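Wila folding kit, evaluation set: README and data card 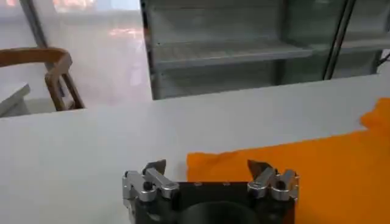
Wrist view, gripper open over the white table, orange cloth at right.

Maintainer: Paraskevi Sarantis
Status: frozen in July, fixes only

What this is

Recordings made while we tried out the Wila cloth-folding kit, sold by Zondska as a bundle of gripper, wrist camera and control software. The product page says it folds "everyday textiles out of the box." We wanted to see what that meant on a plain table with plain cloth. The license lets us share recordings but not the Zondska software, so you get the data and our notes.

Contents

3,035 episodes, one folder each
2 camera streams per episode (wrist and overhead)
Gripper opening and joint positions, logged at 60 Hz
labels.csv — one row per episode, outcome scored by hand

Outcomes are "folded", "partial", "dropped" and "no grasp". The kit writes its own success flag, kept in the column vendor_flag. Do not train on it. It goes true whenever the fingers close and the arm finishes its path, with or without cloth between them. I would like to hear from Zondska why that counts as success.

Collection

All episodes were recorded at the Nolcombe site. An operator laid the cloth on the table, started the run and stayed out of reach until the arm parked. Runs were capped at 10 minutes. Stopped runs are included, with the stop time in the notes column.

Known problems

The wrist camera sees a lot of gripper and background. If your model does well on wrist video alone, check what it is looking at before you celebrate.

Cloth lying flat is the hard case. The demo reel we were shown starts with the fabric already bunched up, and that is a much easier pick. Filter on start_state to keep the two apart — the averages mean very little otherwise.

Clock drift between the two cameras was corrected with the Deligiannis sync script (tools/sync). The raw timestamps are still there if you don't trust it.

Not suitable for

Claims about clothing in general, or about speed. We changed speed settings partway through and logged the change late.

Contact

Open an issue and include the episode number. Paraskevi answers most of them.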